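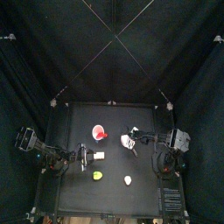
11월 12일

오전 내내 양팔 제어 루프의 지연을 들여다봤다. 어제 밤에 돌려놓은 로그를 열어 보니 왼팔 명령이 오른팔보다 늘 조금 늦게 나가고 있었다. 처음에는 통신 쪽을 의심해서 케이블을 바꿔 꽂고 포트도 서로 바꿔 봤는데 그대로였다. 원인은 코드였다. 두 팔의 관절 상태를 한 스레드에서 차례로 읽고, 다 읽은 다음에야 명령을 내보내는 구조로 되어 있었다. 2월에 내가 직접 짠 부분이다. 그때는 팔 하나만 쓰고 있었고 두 번째 팔은 나중에 반복문에 끼워 넣었다. 주석에 "나중에 분리할 것"이라고 적혀 있었다.

읽기와 쓰기를 팔마다 따로 돌리고, 타임스탬프는 읽은 직후에 찍도록 고쳤다. 고치고 나서 1000스텝을 돌렸더니 990스텝이 주기 안에 들어왔다. 나머지는 거의 다 시작 직후에 몰려 있다. 메모리 할당 때문인 것 같은데 확인은 못 했다. 일단 워밍업 구간을 두고 그 구간의 기록은 버리기로 했다. 마음에 드는 방법은 아니다. 이슈에 적어 두었다.

점심은 건너뛰려다가 편의점에서 김밥을 사 왔다. 비가 조금 왔다.

오후에는 인식 쪽을 봤다. 작업대도 검고 벽의 천도 검어서 배경 분리는 쉬운 편인데, 그리퍼도 검은색이라 깊이 값이 자꾸 빈다. 흰 블록은 잘 잡힌다. 컵도 테두리가 희고 안쪽이 빨개서 위에서 보면 고리 모양으로 깨끗하게 나온다. 문제는 컵 안에서 비어져 나온 빨간 물건이다. 컵 안쪽과 색이 같으니 분할 마스크가 둘을 한 덩어리로 묶는다. 그 덩어리의 중심을 파지점으로 잡으면 그리퍼가 컵 테두리 위로 내려가는 경로가 나온다. 색 가중치를 낮추고 깊이 경계를 더 보게 했더니 나뉘기는 하는데, 이번에는 연두색 물건의 반사된 부분이 따로 떨어져 나와 물체 하나로 잡혔다. 하나를 고치면 다른 하나가 틀어진다. 임계값을 손으로 맞추는 건 오늘로 그만하고, 틀린 장면을 모아서 재학습 쪽으로 넘기기로 했다.

로블리 라그만 씨와 통화했다. Manalo 플래너의 충돌 검사 이야기였다. 양팔이 마주 보고 있으니 가운데 영역이 겹치는데, 지금 설정은 한쪽 팔이 가운데에 들어가면 다른 쪽을 아예 멈춘다. 안전하지만 느리다. 라그만 씨는 겹치는 영역을 격자로 나눠서 칸마다 예약하자고 했다. 나는 칸 경계에서 서로 기다리다가 둘 다 서 버리는 경우가 걱정된다고 했다. 라그만 씨도 그건 인정했고, 예약 순서를 고정하면 적어도 교착은 피할 수 있다고 했다. 시험용 브랜치를 하나 만들어서 칸을 8개로 나눠 보기로 했다. 그 이상 잘게 나누는 건 결과를 보고 정한다.

시험은 저녁에 한 번 돌렸다. 왼팔이 블록을 잡고 있는 상태에서 오른팔을 컵 쪽으로 보내는 순서다. 예약은 제대로 걸렸다. 다만 왼팔이 블록을 쥐고 있는데도 충돌 모델에는 빈 그리퍼로 올라가 있었다. 잡은 물체를 모델에 붙이는 호출이 빠져 있었다. 예전 시퀀스에는 있던 줄인데 Lollemico 형식으로 옮기면서 없어진 것 같다. 블록이 작아서 그동안 드러나지 않았던 모양이다. 더 긴 물건이었으면 오른팔과 부딪혔을 수도 있다. 호출을 다시 넣고, 잡기 동작 다음에 물체 부착이 없으면 시퀀스를 거부하도록 검사도 추가했다. 이 검사를 기존 시퀀스 전체에 돌려 보니 같은 문제가 있는 것이 6개 더 나왔다. 전부 같은 변환 스크립트를 거친 파일이었다. 스크립트를 고치고 파일은 다시 생성했다.

Flonia 시각화 도구는 오늘도 두 번 죽었다. 로그를 오래 재생하면 메모리가 계속 늘어난다. 급한 일이 아니라 미뤄 두고 있는데, 죽을 때마다 재생 위치를 다시 찾는 것이 꽤 귀찮다. 중간 위치를 저장하는 것만이라도 먼저 넣을까 한다.

Skirkley에서 메일이 와 있었다. 궤적 보간 라이브러리의 다음 버전에서 속도 제한을 넣는 방식이 바뀐다고 한다. 우리 쪽 래퍼를 손봐야 한다. 첨부된 변경 내역은 절반쯤 읽었고, 관절별 제한과 말단 제한이 분리된다는 것까지 확인했다.

내일 할 일. 워밍업 구간에서 할당이 정말 원인인지 프로파일러로 볼 것. 분할이 틀린 장면을 골라 라벨을 달 것. 예약 브랜치에서 두 팔의 출발 순서를 바꿔 다시 돌릴 것. Skirkley에 답장. 연구실 열쇠 반납도 해야 하는데 오늘 또 가방에 넣어 온 걸 집에 와서 알았다.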